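Keeping the Table: A Conversation with Nélida Leiva

May 1, 2022

The lost property service at the Vanmont Community Center occupies a narrow room behind the main staircase. It has been managed for the past six years by Nélida Leiva, who also oversees the donations desk and the sorting sessions held there in the mornings. The Center's newsletter met with Ms. Leiva to discuss how small belongings are received, recorded and returned, and why the service continues to keep its records by hand.

Ms. Leiva began her career in the stockroom of a department store in Cáceres, where she was responsible for returns. She described the work as good preparation.

"A returned item comes with a receipt, and a lost item comes with nothing," she said. "Otherwise the work is very similar. You look at the thing, you write down what it is, and you put it where another person can find it."

When she joined the Center, found objects were placed together in a single cabinet at the reception desk. Scarves, keys, toys and unopened packages shared the same shelves, and visitors were invited to look through them. Ms. Leiva asked for a table.

"I was offered a folding one, and I said no," she recalled. "I wanted one that stayed where it was. If the table is put away every evening, then everything on it has to be put away too, and that is when things are mixed up."

The cloth came later. Objects set down on a bare surface rolled or slid, and small pieces were difficult to see. A felt covering resolved both difficulties, and Ms. Leiva has since made it a standing practice to use felt in a plain color for any sorting work. Patterned cloths were tried for one season and withdrawn.

"Put a hair clip on a flowered tablecloth and then go and look for it," she said.

Each item is given a line in a notebook at the moment it is put down. The line consists of a short name, the place where the item was found and the initials of the person who brought it in. Ms. Leiva prefers spiral notebooks with plain white pages. They lie flat when open, and a page can be folded back without strain on the binding. The covers wear out before the paper does. Finished notebooks are kept on a shelf in her office for two years. 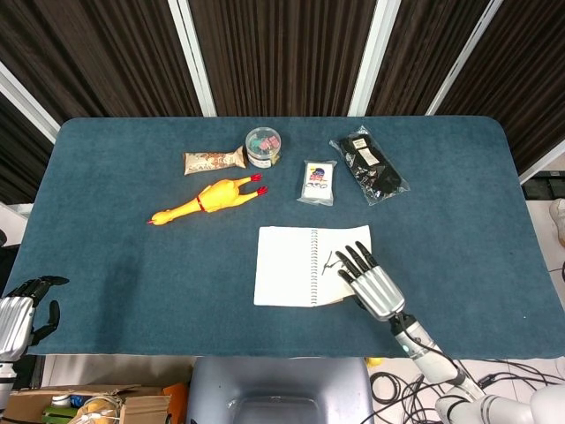 The naming of objects is a matter on which Ms. Leiva holds firm views. Staff are asked to use the words an owner would use on the telephone. A rubber chicken is entered as a rubber chicken, and not under "novelties" or "pet supplies." Socks are entered by color, and the entry states whether they are still in their bag.

"A person calls and says, 'I left a bag of black socks,'" she said. "They do not say, 'I left a hosiery item.' If the book says hosiery, we have lost the socks a second time."

The same rule applies to packaging. A wrapper is set on the table with everything else until it has been looked at properly. Abelardo Usuga, who assists with the morning sessions, explained that this instruction followed an incident in March of his first year, when he discarded a folded candy wrapper that a visitor had used to hold an earring.

"She came back for it the same afternoon," Mr. Usuga said. "We did find it, but I went through two full bins. I have never thrown out a wrapper without opening it since then."

Lidded containers are treated in a different way. If the lid is clear and the contents can be made out, the container remains closed, and the entry describes the colors. Ms. Leiva regards this as a courtesy. Owners recognize their own things readily, she noted, and many are uncomfortable at the thought of a stranger having handled them.

According to the service's own records, 1,878 items were entered during the last full year, of which 412 were toys. Toys are kept longer than any other category. The regular holding period is 40 days; for toys it is extended until the end of the following school term.

"Adults give up on an umbrella after a week," Ms. Leiva said. "A child will ask about the same animal for months -- and the parents will call again, I promise you."

Items that remain unclaimed pass to the donations desk, where Deisy Tamayo prepares them for distribution. Goods still sealed in their original bags, such as socks and gloves, are set aside for the winter parcels. Printed cards and small packets of stickers go to the children's reading corner. Ms. Tamayo said that the quality of the entries makes her own task considerably lighter.

"I read the line and I know which box to bring," she said. "I do not have to unpack anything to find out what it is."

The Center has considered moving the register to a computer. A proposal was prepared by Nelly Betancur of the administrative office, who favored a searchable list that reception staff could consult during calls. Ms. Leiva does not oppose the plan, although she has asked that the notebook be kept alongside it.

"Mrs. Betancur is right about the telephone calls," she said. "It takes me too long to turn the pages when someone is waiting. But the first note should be made at the table, with the item in front of you. If you have to walk to another room to type it, you will remember three things out of five."

She acknowledged that handwriting has its limits. Entries made in haste can be hard to read, and now and then a page bears only a mark where a pen was tested. New staff practice on a spare sheet before they are given the book, and any line that cannot be read by a second person is written again underneath.

Asked what advice she would offer to smaller organizations wishing to begin a similar service, Ms. Leiva recommended a modest start: one table, one cloth, one notebook. She advised against buying shelving or labeled bins during the first months, before the staff have learned what their visitors tend to leave behind. At Vanmont, a set of deep drawers purchased in the early days was found to be unsuitable for almost everything and now holds stationery.

She also suggested leaving space between objects. Items placed too close together are soon taken for a set, and a packet belonging to one family may go home with another. Her staff are taught to leave the width of a hand on each side where room permits.

Ms. Leiva will continue in her post through the coming year. The lost property room may be reached through the door to the left of the main staircase, and inquiries may also be made at reception, where callers are asked to have a short description of the item ready.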